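Refurb & Parts > Workstations > Barebones towers
2 min read

Ameo T-series workstation tower, barebones, refurbished

Full size tower, case + board + power supply. No CPU, no drives, no OS. Memory and graphics card sold seperately, see the parts list. Came out of the Alvarado office clearance, tested at our Prindton bench, ships from there too.

Quick specs:
- Max memory 192 GB
- 300 GB boot drive optional, ask
- Side panel included, a few scuffs on most of them
- Power cord not included

Tool-free where it counts. Lay it on its side before you open it, it's heavy and the panel wants to drop on your foot otherwise. Board is held in with ordinary screws.
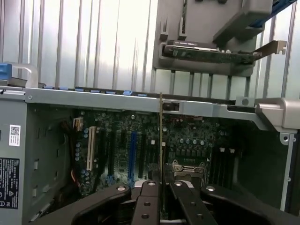 Price is for the unit as listed. Add 80 for the second drive cage. Blanking plates for the rear openings, we have a big box of them, just say how many in the order notes. If you need the BIOS updated before it goes out, also order notes. Takes us a day extra.

Fitting cards. Go slow. Handle by the edges, line it up over the slot, push straight down, even pressure both ends. Don't rock it. Do the cards after the CPU and memory, more room for your hands.

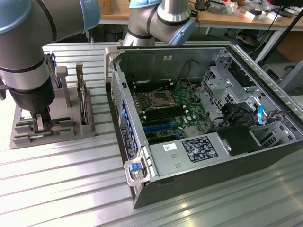 Before first power on, check the CPU is actualy seated. Most of the no-boot returns we get are this or a memory stick half in. The socket sits under a metal retention frame with a lever, memory slots in banks on both sides of it, so get the CPU and cooler sorted first while there's space. Lever should close firm but not fight you. If it fights you stop and look at the pins.

Returns: 30 days unopened is fine, opened also fine if the socket pins are straight. 

Collection from the Troltthorpe counter possible, order before 3 pm. Stock is low until the January delivery, after that should be ok again. Bulk orders of five or more get a lower price, use the contact form.

Tagged: workstation, tower, barebones, refurb

We use cookies to remember your basket and see which pages get visited. Accept all | Settings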